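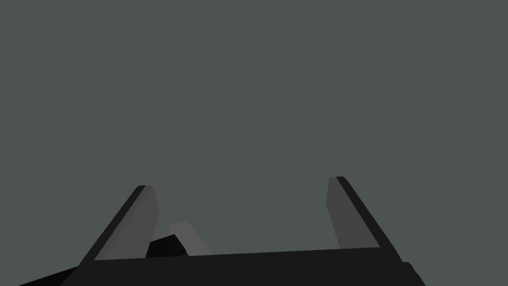

11/11/2024

Went to the open day at the Ollden paper mill. It runs twice a year and costs nothing, but you have to book, and the morning slots go first. I took the 1:30 tour.

Parking is in the gravel lot past the weighbridge. Check-in is at the side door. They hand out ear plugs and a visor, and closed shoes are required - two people in sandals were sent back to their car.

## Pulp and vats

The tour starts at the pulper, a tub that holds 500 gallons. Ollden makes only cotton paper, from shirt factory offcuts. The rag is cut, soaked overnight and beaten for most of a day. Our guide passed around a jar of half-beaten stock and one of finished stock. The second looks like thin milk.

After that come the hand vats. Each sheet is lifted on a mold, turned out onto felt and stacked. A good pair of workers makes 303 sheets in a shift. The room smells like wet laundry and the floor is slick near the drains.

The press is a Zekska from the 1950s. It was not running during our slot because a seal had been ordered and had not come. We got a longer stop in the drying loft instead, where the sheets hang over ropes for three days. It is up 40 steps with no elevator.

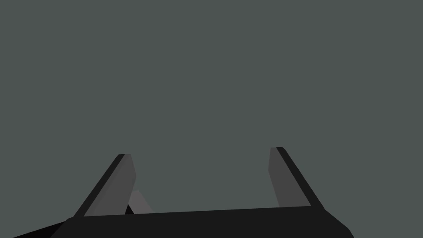

## Shop and practical notes

- The shop sells seconds by weight. I bought a bundle of Tovik, their heavy drawing paper, with a few thin corners.
- Cards only in the shop, cash only at the coffee table.
- The tour takes around 90 minutes. Ours ran over.
- The 176 bus stops at the gate, but the last one back leaves before the 3:00 tour ends.

The next open day is in December, and the press should be fixed by then.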